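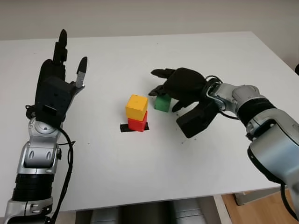
Sherif Fahmy wrote that his group always lost the order of the colors by the second round, and asked whether the pieces should be set out again from the beginning each time. They should. The procedure for doing so is given under Resetting the Table, and the whole of this guide has been rearranged so that setup and reset can be read together.

Sorting and Placing Small Colored Cubes: A Tabletop Guide

This guide is issued by the Jornlow Learning Center for staff who lead the introductory cube activity. It covers preparation of the table, the three basic exercises, and the keeping of results. It applies to sessions held in the Griffiths Room and to sessions conducted elsewhere with a Purnow kit.

What Is Required

A flat table with a plain white top
3 small cubes, each a different color
A sheet of white paper for the order card
A pencil
A soft cloth

The Purnow kit is supplied with 16 cubes. Select one green cube and two others that are easily told apart under the lighting in use. Yellow and orange should not be used in the same set. The remaining cubes are to be returned to the box and the lid closed before participants are seated.

Preparing the Table

Wipe the tabletop with the dry cloth. Crumbs and pencil shavings will tilt a small cube enough to spoil a stack, and a damp surface makes the cubes drag. Remove cups, papers and bags.

Set the green cube near the middle of the table, resting flat on one face. Place the other two where they can be reached without leaning, with at least a hand's width of clear space between one cube and the next. Write the three colors on the order card from left to right, as seen from the leader's chair, and keep the card at the leader's side.

Exercise One: Pick Up and Return

1. The participant reaches for the green cube from above, with the palm turned down.
2. The cube is held by two opposite sides. Fingers should not press on the top face.
3. The cube is lifted clear of the table, held for a slow count, and set down on the same spot.
4. The exercise is repeated with each of the other cubes.

The free hand may rest on the table or be held upright to one side, provided it does not touch the pieces. Participants who find the grip difficult may begin by sliding the cube a short distance before lifting it.

Exercise Two: Making a Row

1. The green cube stays where it is and serves as the fixed piece.
2. The second cube is brought to its left side until the faces meet.
3. The third cube is brought to its right side in the same way.
4. The row is straightened with one fingertip at each end.

Most errors occur at step 3, when the third cube is pushed against the row and shifts it. The cube should be lowered beside the green one and then closed up gently. If the row moves, participants may correct it once before continuing.

Exercise Three: The Stack

1. The green cube is used as the base.
2. The second cube is placed on top and released only when it sits level.
3. The third cube is placed last.
4. The stack is taken down from the top, one piece at a time.

A stack that falls is not recorded as a failure. The leader gathers the cubes and the participant begins again - up to 3 attempts are allowed before moving on.

Resetting the Table

After every round, return all three cubes to their starting places and check them against the order card. The leader carries this out in the first round; afterward, participants may do it themselves while the leader reads the colors aloud. A round should not begin from wherever the pieces happen to have been left.

Keeping Results

Results are entered on Form 88, one line per participant. Enter the exercise number, the attempts used, and any remark on grip or reach. Completed forms are filed in the Cidinar cabinet by month, so that a form completed in September is placed behind the September divider. Blank copies are kept in the top drawer.

Requests for replacement cubes should be addressed to Aurelia Voicu, extension 685, before noon. Please state the color needed and the number printed on the lid of the kit.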